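Caderno de laboratório — Projeto Plolia
Novembro, 15h. Registo de Vignesh Kotian

Prosseguiu-se a avaliação de tarefas de arrumação e limpeza de postos de trabalho, na sequência do pedido da Rasunus. A questão colocada mantém-se: saber se o equipamento atual pode assumir a manutenção diária das secretárias sem supervisão. A sessão foi dedicada ao teclado, que no inventário de tarefas figura com o número 33 e continua classificado como «difícil».

Recolheram-se 44 demonstrações com as garras manuais, das quais quatro foram excluídas por falha de sincronização. O procedimento compreende a aproximação às teclas, o alinhamento do teclado e o seu reposicionamento na secretária.
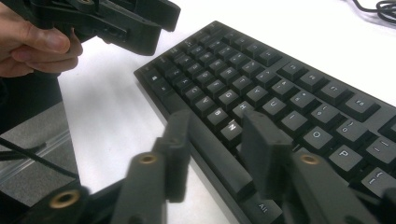
Fig. 1. Teclado e duas garras; a ponta direita em primeiro plano junto à tecla N.

O alinhamento afigura-se exequível. A limpeza entre teclas, pelo contrário, permanece fora do alcance da política treinada: as pontas planas são largas para o intervalo e a força aplicada varia em demasia. Em simulação, a taxa de êxito no alinhamento ficou em cerca de 80% — valor que a Sugden considera insuficiente para instalação.

Pendentes: rever a calibração da garra esquerda; pedir à Sugden pontas mais estreitas; repetir a série com o teclado paralelo ao bordo da mesa.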